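Getting a grip on the ironing
Two gripper designs, one heap of clean washing and a very patient team above a bakery
By Mabli Rosser

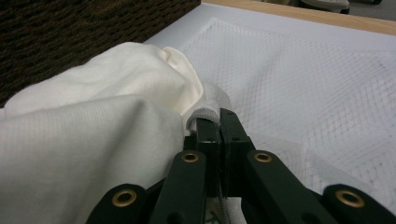 The green hand-held gripper takes hold of a ribbed hem during the cloth trials.

There is a particular sort of quiet that settles on a room when five people are all watching a piece of white cotton, and I had not met it before I climbed the stairs to the Ondum workshop, which sits above a bakery and smells, very pleasantly, of somebody else's lunch. I had been invited to see two grippers tried against each other on the most ordinary job you could think of, picking up clothes by the edge, and I had told my editor I would be back by three. I was not back by three.

The two grippers are called Bonum and Fato. Both are hand-held for now, so that a person does the reaching and squeezing while the team studies how the fingers behave, and only later will the better one go on the end of an arm. Bonum is the older design, with soft rounded pads that spread themselves over whatever they touch. Fato is newer and has firmer fingertips, and it is the one Rhodri Trevor would plainly like to win, though he was very fair about it all afternoon and wrote down every miss in the same neat pencil.

"With a box, you know where it is," he told me, shaking out a vest. "You put your fingers either side and that's that. With cloth you've hardly touched it and it's gone and turned into something else."

I said that sounded like my ironing pile, and he was kind enough to laugh.

The trouble, as it was explained to me over the first of several mugs of tea, is mostly to do with layers. A hem is a nice thing to hold, being thicker than the rest and with a bit of stiffness to it, but just behind it there is often another layer that would love to come along too. Take both and your shirt won't open out. Take too little and it slides off the moment you lift. The team had set itself 800 attempts for each gripper, spread over 38 garments of various weights, and had been at it for most of a fortnight when I turned up.

Rocío Olvera, who designed the linkages, let me have a go with both. Bonum felt friendly at once – you squeeze, it gives a little, and a thick towel comes up as if it wanted to. On thin jersey I was hopeless with it. The pads pushed the fabric along ahead of them and I ended up chasing a sleeve across the worktop like a child after a balloon. Fato I found fussier to line up, and I pinched nothing at all on my first two tries, but once the tips had met on a ribbed edge I could feel the thing was properly held, and I will admit to being rather pleased with myself.

"You came in too flat," said Rocío, who had been watching my wrist and not the cloth. "Everybody does. Tip it forward a bit and let the lower edge go under."

I tipped it forward a bit, and on we went.

By the end of the trials the log ran to 2,045 entries, the extra ones being repeats, practice goes and a long argument about a pillowcase. Fato had done better on hems and cuffs, and Bonum on towels and anything with a pile. Neither was much good with a satin blouse, about which Aled Voyle had strong feelings, as it was his job to lay it out again each time. He would like the next round to include different fingertip surfaces, and he has a drawer full of rubber offcuts ready for it.

The arm comes next, a second-hand Vakulenko that was still under a dust sheet by the window, and Ynyr Skyrme is writing the controller for it. He reckons the squeeze is the easy part. A person's hand eases off without thinking when the cloth starts to pull, and he has to put all of that in himself, line by line, with the smell of warm bread coming up through the floorboards.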